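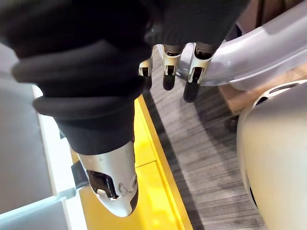
I put off dealing with my dark washing for most of my adult life. I'd wash it with everything else, hang it in full sun and then wonder why my favourite jumpers went the colour of an old driveway. My neighbour Burgi Hollenstein finally set me straight over the back fence in Karkstead, and I've been doing it her way ever since (she's very smug about it!). The bit I always got wrong was the thick ribbed part, a cuff or a waistband, where black fabric rolls up on itself in fat bands like the ones in the photo and you end up with a bunched lump instead of something you can fold.

So, before anything goes in the machine, turn it inside out. Reach down the sleeve, grab the cuff and pull it back through towards you. Do up any zips, and go through the pockets while you're there.

Cold water, short cycle, and only darks with darks. I use less powder than the box says and I've never had a problem, though Ottilie swears by liquid and we've agreed to stop discussing it.

When it comes out, don't peg it straight away. Hold it by the shoulders and give it 2 or 3 good shakes. Then unroll the ribbing with your fingers, working from the side seam, and pat it flat without stretching it. If you tug at ribbing it goes wavy and stays that way, as a certain cardigan of mine can tell you.

Dry it in the shade, still inside out. I lay heavy knits on an old towel over the clothes horse and flip them after lunch, and the lighter stuff goes on the line, pegged at the underarms so you don't get those silly little points on the shoulders.

For folding, turn it right side out, lay it face down, bring the sleeves across the back and fold the bottom up to the neck. Stack it with the fold facing out so you can pull one from the pile without wrecking the lot. Socks I'm still working on!

Contact Ottilie Plattner or me through the Findard page | © 2019 Findard | Back to top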